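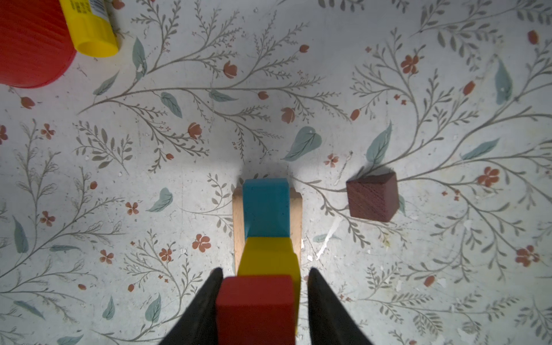
**Is an old upright worth tuning if it has sat untouched for years?**

Most of the time it's worth it, so long as the tuning pins still hold, and a tuner can check that in a few minutes before you've committed to much of anything.

---

**marigold_lane**

I'm pinning that bit from the welcome post to the top of my own thread because it's what sent me down this road, and now I need you kind people to talk me into it or out of it. My aunt's piano came to me in June. It's a Gula upright, serial number 2279, and it stood in her front room in Wundthorpe for 40 years, with her playing hymns on it most evenings and all of us cousins banging on it at Christmas. I took lessons until I was eleven and I have wanted a piano in the house ever since, so you can imagine the state I was in when my uncle called.

The trouble is that it sounds like a saloon. The middle is sour but friendly, the top octave is mostly clicks, and there's one low note that buzzes so hard the picture frames join in. I've had a quote of $900 to put it right, from the Crenshaw shop over on the highway. That covers a pitch raise, a second tuning a few weeks later, new bridle straps and some work on the hammers.
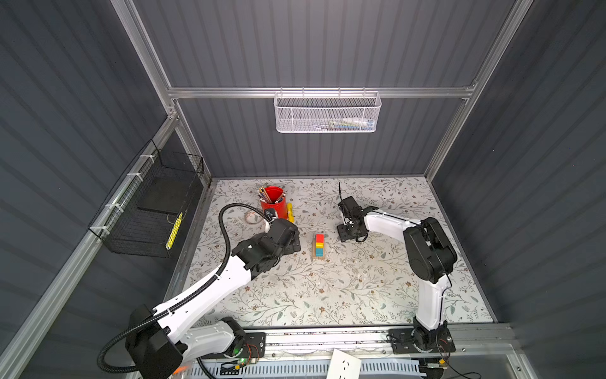
My husband thinks that's a lot of money for a piano that cost us a tank of gas and a case of beer for my brothers, and he isn't wrong. But then I sit down after supper and play the one Clementi piece I still remember, and it smells like her house when I open the lid, and I'm right back to wanting it done. What would you all do?

---

**pedalpoint**

Welcome! I'd slow down just a little. Nine hundred isn't a crazy number for that list, but I'd want to know what they found out about the pins first. Did the fellow put a lever on any of them, or did he only play some scales and write up a quote? If the pins are loose in the block, the tuning will slide right back out and you'll have paid for a very nice month.

Also, the buzz may be nothing. I chased one in my mother's piano for an entire winter and it was a loose hinge pin on the lid.

---

**marigold_lane**

Oh, I like that idea very much. He did put a lever on a few in the bass and said they felt "decent." He didn't do the high ones that I saw, but I was making coffee for part of it, so don't hold me to that.

I went hunting for the buzz last night with a flashlight and found a pencil, a bobby pin and a church bulletin down under the keys. The buzz is still with us, I'm sorry to say.
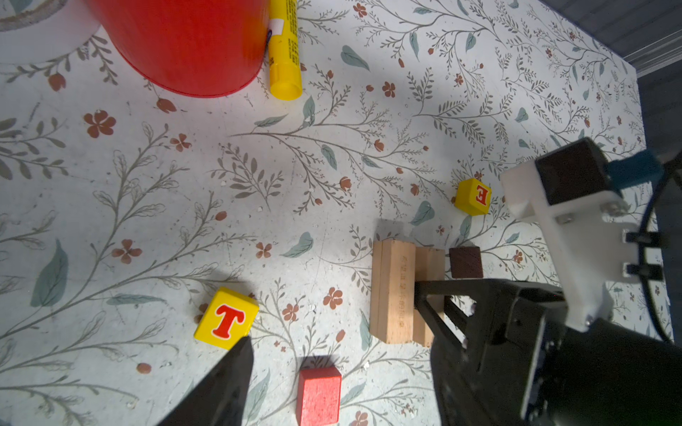
**Clyde Dvorak**

Going to be the grump here. I'd pass on the repair. Old uprights are lovely furniture and people get sentimental about them (I've got a garage that proves it), but put that money toward a good used digital and you'll play twice as much. You can play at ten at night with headphones on. It never needs tuning. You can keep the Gula in the corner for the smell.

---

**pedalpoint**

Clyde, you say this in every thread and I disagree in every thread! She told us she plays it after supper and gets weepy over it. A keyboard on a stand won't do that for her. If it were a child starting lessons I might meet you halfway.

---

**Clyde Dvorak**

Fair enough, but weepy doesn't fix hammers. What happens when the next thing goes? My Terkamum had its first tuning, then the straps, then a cracked bridge, and by then I'd spent so much I couldn't bring myself to stop. I only want her to pick a number ahead of time and stick to it.

---

**oldfelt**

I think you're both giving good advice, and I'd put the two together. Ask for the work in 2 parts. Have them do the pitch raise now, and ask them to check every pin while they're at it, top to bottom. Then live with it through the heating season and see how it holds. The hammers can wait. They've waited this long.

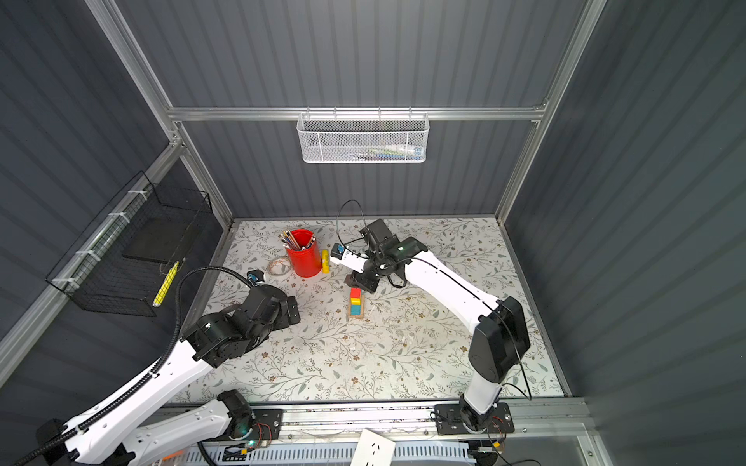
I'd get a cheap humidity gauge in the meantime and set it on top, well away from the heat register. Big swings do more harm than age does. Mine stood on an outside wall by a drafty window for years and never stayed in tune past Thanksgiving. We moved it across the room and it settled right down, though my wife still complains about where the sofa ended up.

On the clicks in the top octave, lift the front panel off and look at whether the hammers are reaching the strings. If one is hanging back, take a photo for your tuner and leave it alone. I broke a shank being helpful.

---

**marigold_lane**

You are all so generous, thank you. Clyde, I did write a number on the calendar, and it's a good bit less than the quote, so my husband is now on your side and mine both. I called the shop and they're happy to split the job up. He's coming Thursday for the pitch raise and he'll go through all the pins.

Does anyone know if I should clear out under the keys myself before then, or let him do it? I'd be embarrassed for him to see the dust, but I don't want to knock anything loose.

---

**pedalpoint**

Leave it for him. He's seen worse, I promise, and you'll want to be standing there in case there's more of your aunt's bulletins.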